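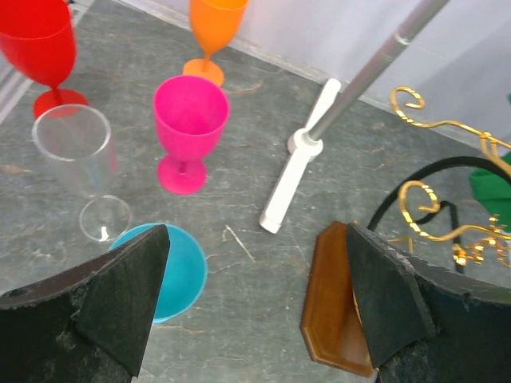

Week 3 – Glassware, racks and the bit of the bar nobody wants to wipe down

Notes for the Rindley evening course in table setting and home hosting. I've typed these up from my scribbles, so forgive the jumps.

We left off with stemware, and I promised I'd get to storage. I'm a big fan of colored goblets for a casual table (I know, I know, the purists want everything clear so they can admire the wine). Give each guest a different color and you never have to hunt for whose drink is whose! Red, orange, hot pink, turquoise, and one clear for the person who insists.

Some words you'll need for the worksheet:

- **Bowl** – the part that holds the drink
- **Rim** – run a fingertip around it before you set it out and feel for chips
- **Stem** – where you hold it
- **Foot** – the flat disk at the bottom, also called the base

Now, racks. A hanging rack takes the glass upside down by its foot, so the bowl points at the counter and dust stays out. I love the curly gold wire kind. They're pretty enough to leave out on a sideboard, and they take up far less room than a row of glasses standing on their own feet.
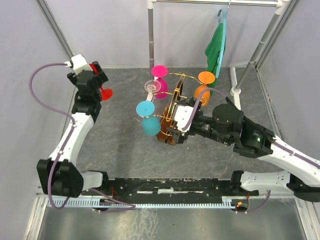 Steady the stand with one hand and bring each glass in with the other, already turned over. Slide the stem into the arm and let the foot settle before you let go. I go side to side as I load, one left, one right, so the weight stays even. Unload the same way – I learned that one in July with a very full rack and a very hard floor.

Dry everything first, please. A damp bowl hung upside down will drip on whatever is under it, and on a wood base you'll get rings. I use 2 cloths, one for the bowl and one for the foot.

For next time: read the Halasier handout on napkins, and practice loading and unloading a rack for 20 minutes at home. Mugs don't count. Bring one stemmed glass you like, any color.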